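## 5. The Pillow Incident

The results in Section 4 leave out one task, and reviewers of an earlier draft noticed. Pillowcase handling was part of the original plan. It was recorded at the Drurnberg site along with everything else, it was used for training, and on 26 July 2019 the resulting policy put the right elbow of our robot through the lower door of a wardrobe in the Nomura apartment. The arm was fine. This section describes how we got there.

### 5.1 Task and recording setup

The task sounds like a chore and is one. The operator stands in front of the wardrobe, holds a pillow upright, works the case into place, and smooths it with both hands. We chose it for the variety of two-handed contact: squeezing from the sides, pressing against a surface, and tugging cloth that would prefer to be elsewhere. The full set for this task was 805 demonstrations, all recorded with the wrist-worn marker modules of Section 3 and the head camera.

Wrist poses came from Clundeck, our in-house tracker. Clundeck looks for the square markers on each module, estimates a pose from whatever faces it can see, and passes the result to a smoothing filter. If it sees several faces on different planes, the answer is very good. If it sees one face, the answer is very good or very wrong, with a similar reported error in either case.

Much of the task looks like Figure 7, with the hands facing each other across the pillow and the modules turned well toward the camera. We used views like it when setting the tracker's thresholds. In hindsight this was like testing an umbrella on a nice day.
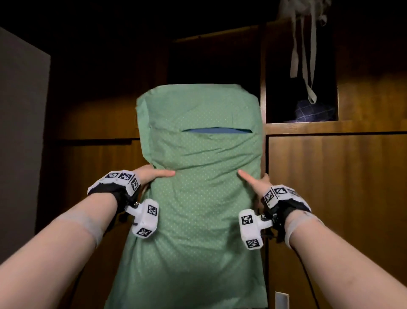
**Figure 7.** Side grip on the pillow, head camera view. Markers are visible on the upper and lower parts of both wrist devices.

### 5.2 What the robot did

The policy was run on Jondeo, our two-armed mobile platform, after passing the usual bench checks. The bench had a pillow on it. It had no wardrobe, an omission we return to below.

The first part of the run was dull in the way one hopes for. Jondeo gripped the pillow by the sides, raised it, and moved it forward until it touched the wardrobe. Then, at the point where a person would flatten a palm and press, the right wrist command jumped. The requested orientation rolled to a mirror image of the correct one in a single control step. The arm controller, which is an obedient piece of software, looked for a joint configuration that would satisfy the request and found one. It required the elbow to be where the door was.

Sadao Okabe was holding the stop button and pressed it promptly. The logs show the arm was at rest 200 ms after the press. They also show that the elbow had reached the door before the press, so we can take little comfort from the figure. The peak contact force at the elbow, estimated from joint torques, was 325 N. The limit in our safety plan applied to the hands. Someone had reasoned that the hands were the part that touched things, and that someone is an author of this paper.

No person was inside the robot's reach. The operator area had been taped off that morning, over some grumbling about the tape. The pillow was uninjured and remained in service.

### 5.3 Finding the cause

Our first theory was a bad policy, on the general principle that the learned component is guilty until cleared. We retrained with a different seed and replayed the result in simulation, where it made the same jump at the same phase of the task. A second seed agreed with the first. At this point we stopped blaming the network and looked at what we had taught it.

The jump was in the data. A flat square marker seen nearly head-on, or at low resolution, can be explained by two different orientations that project to almost the same image. This ambiguity is well known, is covered in the tracker's own documentation, and was explained by one of us to a summer student earlier in the year. Clundeck breaks the tie by using the other faces on the module. When it cannot use them, it picks the solution with the lower reprojection error, and with a noisy image this amounts to a coin toss with decimals.

The pressing phase invites this problem. The operator reaches forward, the wrists turn, and a module that offered a comfortable spread of faces a moment earlier may offer fewer that can be decoded. Figure 8 is from this phase. A human reader will have no trouble telling which way the right hand is pointing, and it is humbling how long we relied on that when reviewing the recordings by eye.

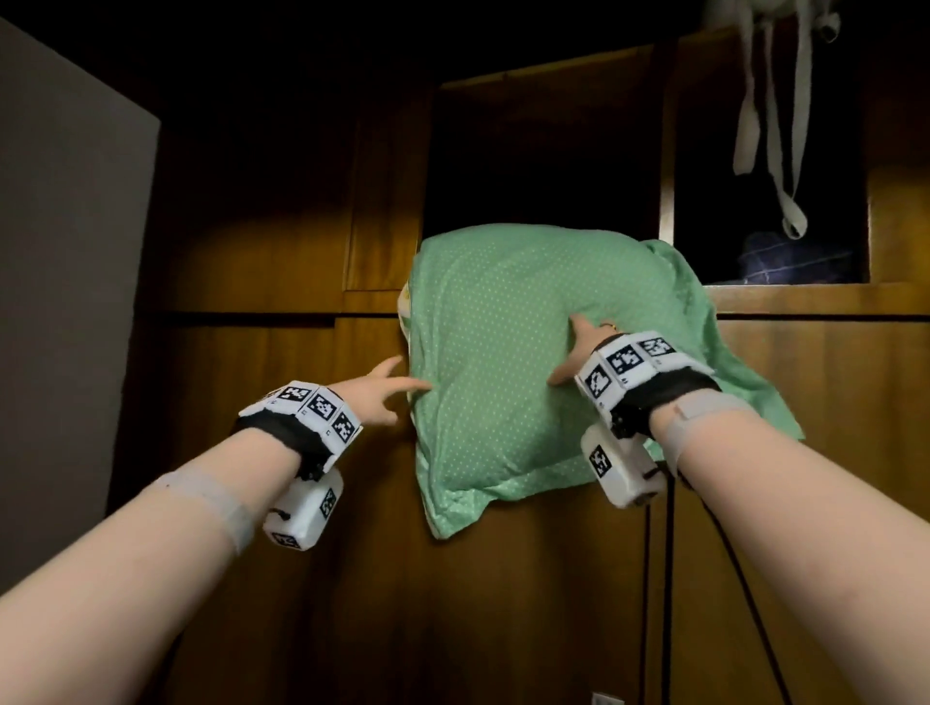
**Figure 8.** Both hands pressing the pillow against the wardrobe. Fewer faces of the lower right module are available than in Figure 7.

The upper cuffs should have rescued us. Their markers sit side by side in a row, and they were decoded in most of the affected steps. They were then thrown away. The cuff can slide on its strap with respect to the lower module, so an early version of Clundeck treated the cuff as a low-confidence source and ignored it whenever the lower module gave a solution. That rule was written for a looser strap that we no longer use. It survived the strap.

Two further decisions turned a tracking glitch into a broken door.

**The filter was too polite.** Our smoothing filter rejected isolated outliers and accepted sustained ones. A flip that lasted for a few steps was removed. A flip that lasted for the whole press was judged to be the new truth, and the filter dutifully drew a smooth curve from the right answer to the wrong one. Smooth curves passed every later check we had.

**The quality score measured the wrong thing.** Each recording received a score based on reprojection error and the fraction of steps with a valid pose. The flipped solutions were valid and had low error. Some of the worst recordings were therefore among the best scored, and since we sampled training data in proportion to score, the policy saw them more often than the clean ones. We had built, at modest expense, a machine for finding our own mistakes and emphasizing them.

### 5.4 Changes made

We list the fixes in the order we made them, which is also roughly the order of increasing embarrassment.

1. Clundeck now keeps both candidate orientations when only one face is decoded and carries them forward until another face, or the cuff, settles the matter. If nothing settles it, the step is marked as unknown and left out of training.
2. Cuff and module poses are compared at every step. A disagreement beyond normal strap slip fails the recording. The check is short enough to fit on a napkin, and was first written on one.
3. The wrist rotation speed is compared with what a human wrist can do. Several of our recordings had contained operators with wrists of remarkable talent.
4. The arm controller refuses any command that requires a change of elbow branch during contact. It holds position and complains.
5. Force limits now cover every link. The elbow is a link.

The bench now includes a wooden panel behind the pillow. We then ran 2,000 press motions against it, using recorded commands with flips added on purpose. The controller refused every injected flip. It also refused a number of perfectly good motions in which the elbow passed close to the branch boundary, and the operators have strong opinions on this. We have kept the setting, and they have kept the opinions.

### 5.5 What we did not fix

The cable from the right wrist device still hangs down beside the operator's arm. It played no part in the incident, as far as we can tell. We mention it for the benefit of anyone copying the rig: it tugs on the module when it catches, the tug looks like a small wrist motion, and we have no test that separates the two. A clip was ordered in August and does not fit.

Cloth remains a problem as well. A loose flap of pillowcase can cover a marker in part, and a partly covered marker is sometimes decoded with one corner in the wrong place. The two-candidate method does not help there, as both candidates are wrong. At present we reject steps with uneven corner contrast, a rule that also rejects steps recorded in poor light. The wardrobe interior is dark and the wood reflects, so the rule gets a good deal of exercise.

Finally, the original 805 recordings have been reprocessed, but we do not report success rates for the retrained policy. The door has been replaced by one that opens the other way, which changes where the operator stands, and a fair comparison would need new recordings. Until those exist, the pillow row in Table 3 stays blank.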